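Open Doors at the Plarutberg Tile Works
10/13/24

I had been meaning to get up to Plarutberg for years, and every October I forget the open day until it's over. This time I put it in my phone in the summer, with two alarms, and I still nearly missed the shuttle from the Konby park and ride. If you go next year, get there early! The bus leaves when it's full, and the one after that was a good long wait in a drizzle.

The tile works sits at the top of the hill, behind a row of poplars, and it's a lot smaller than I pictured. I had in my head some giant brick place with chimneys. It's really three sheds and a yard, plus a newer building where they do the glazing. Admission is free but you pay for the kiln tour (14 at the gate, cash only when I was there, so plan for that). I paid it and would pay it again.

They start you in the clay shed, and oh, the smell. It's like a basement after rain, but nice. The clay comes in from a pit on the other side of the valley and it gets pushed through a machine that looks like a giant pasta maker, then cut into slabs. You're allowed to poke a slab. I poked two. Our guide said they pull out pebbles by hand at this stage, and there was a coffee can full of them on the windowsill.

Next was the pressing room, where it was too loud to hear much. I stood behind a very tall man and mostly saw his backpack. What I did catch is that the old presses are still used for the short runs and restoration jobs, when somebody needs 31 tiles to patch a hallway and they have to match what's already on the floor. I loved that they'll still take an order that small. The pattern library for those jobs is in the next room and it was my favorite part of the whole day: 1,668 patterns in flat wooden drawers, every one on its own card with the colors painted in little squares down the side. They let you open any drawer with a green sticker. I could have stayed until they locked up.

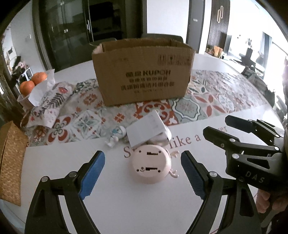

Written by the author of this blog, home cook and weekend factory tourist

I've been a sucker for this kind of pattern for as long as I can remember, the little four-petal flowers and medallions, the red-orange up against teal. Mine is only printed on a table runner, but after that pattern room I came home and looked at it with new respect. The trick, according to the guide, is that on a good repeat your eye can't find where one tile stops. I tried it on the runner that evening and lost the edge every time.

Back to the tour. The kiln building is the part you pay for and they do it in small groups, so there's some standing around. The big kiln is long, like a tunnel, and the tiles ride through on carts for the better part of a day. You can't get very close, but you feel it on your face from the doorway. The older round kiln next door has been cold for ages and you can walk right inside, which I did, and said "hello" to hear the echo like everybody else. Roughly 175 degrees is what they let the big one drop to before a cart is opened up, if I heard right over the fans.

The glazing room was the slow, quiet end of it. Four long benches, a lot of buckets, and people painting outlines with a squeeze bulb. You could try it on a broken tile at the side table. Mine came out like a potato with ears. They offer to fire it and mail it to you and I said no thank you, but the kid next to me made a very good fish.

Lunch was from the Šimkus stand in the yard. There was a line, but it moved. I had the potato pancakes with sour cream and a cup of something hot and appley, and then I went back for the poppy seed roll. The tables were all under one big awning and full, so I ate standing up by the bike rack. More seating please!

The shop is run by Mosuris, the same people who have the kitchen store down in town, and prices are about what you'd expect. The seconds bins outside are the real draw. You dig through crates of tiles with a chipped corner or a glaze bubble and pay by weight. Bring gloves and bring a bag with a decent bottom, because paper ones don't make it to the bus. I watched that happen to a woman right in front of me. I bought six blue ones for trivets and one odd green one that doesn't match anything in my house.

A few practical things. The paths between the sheds are gravel and pretty steep behind the kiln building, so wear real shoes. Restrooms are only by the gate. Dogs are fine in the yard but can't go in the sheds. The last shuttle down fills up fast, and walking back to Konby takes close to an hour, all downhill, with a nice view of the river once you're past the poplars. I walked, with my tiles clanking the whole way.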